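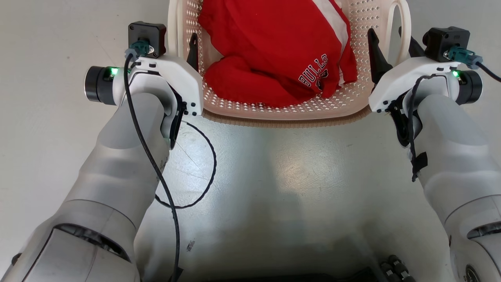 What does the NATO spending target measure?

It measures inputs. The figure is defence expenditure as a share of gross domestic product, with a second guideline covering the portion of that expenditure that goes to major equipment and related research. Neither number records what a country can put in the field, how long it would take to get there, or whether it could be resupplied once it did.

I have been reading burden-sharing papers on and off since December, and most of them treat the GDP ratio as though it were a readiness score. The ratio has a denominator problem to begin with. A country whose economy shrinks moves up the table without buying a single round of ammunition. A country with strong growth and a steadily rising defence budget can move down. Exchange rates don't affect the ratio itself, but they matter a good deal once the money is spent on imported aircraft.

Then there is the question of what gets counted. Pensions for retired personnel are eligible under the NATO definition. So are some paramilitary and coast guard forces, on conditions that leave room for argument. When a government announces an increase, I look first for reclassification: which existing programme has been moved under the defence heading, and from what year.

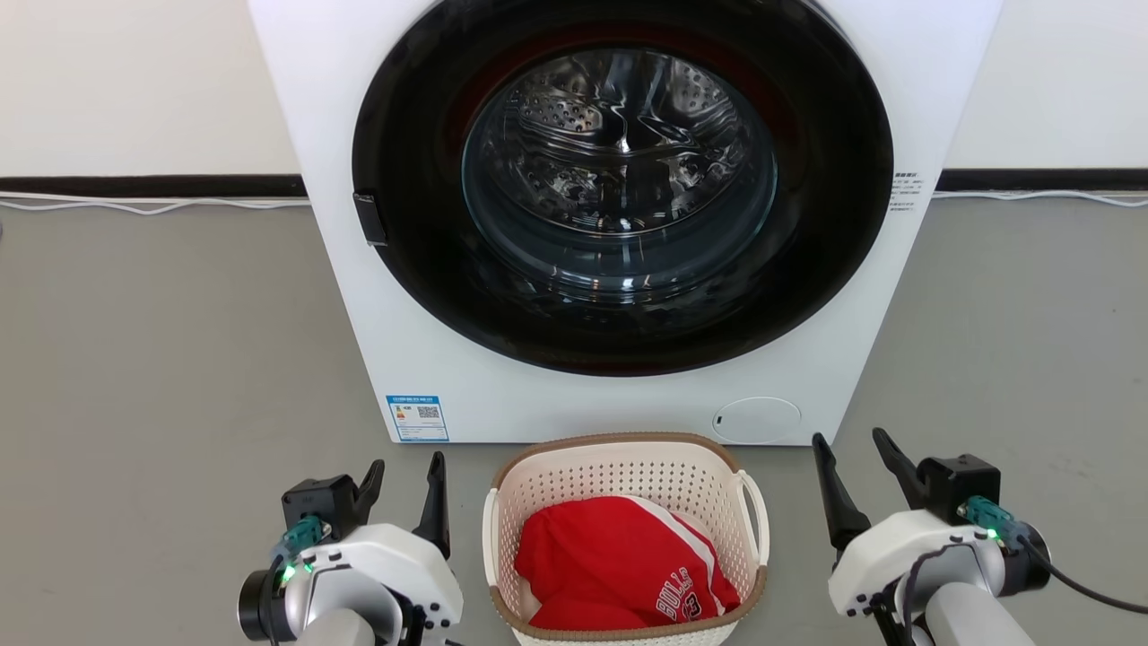

Front-loader, door closed.

Canada is the case I know best. The recurring difficulty in Ottawa has been converting appropriations into contracts. Funds lapse at the end of the fiscal year, get reprofiled, and reappear in a later plan at a higher unit cost. A budget line that can't be spent still reads well in a press release.

I built a small spreadsheet model to see how far the timing matters. It takes a notional purchase of 200 armoured vehicles, delivered over 10 years, with 40 required before the first unit can be declared operational. If deliveries run at an even 20 a year, the threshold is met at the end of year two. If the same money is back-loaded, the threshold slips while the spending plan continues to show the same total. The ratio is blind to the difference over the life of the programme. Crew training and spare parts are left out of the model, and both would push the date later.

Two documents shaped the approach. The Veltance working paper on sustainment costs is the more careful of the pair, although its annex on rail movement is thin. The Mladenović index tries to score allies on deployable formations and weights host-nation support heavily, which favours the Baltic states and probably should.

I would publish three figures beside the GDP ratio: formations available at stated notice, stocks of key munitions in days of use, and contracted deliveries against plan. Governments will object that the first two are classified. A banded figure would do. The third is largely public already, scattered across departmental reports in formats that don't match.

Next post will cover the munitions column, once I've sorted out the Prasano tables, which use a different fiscal year.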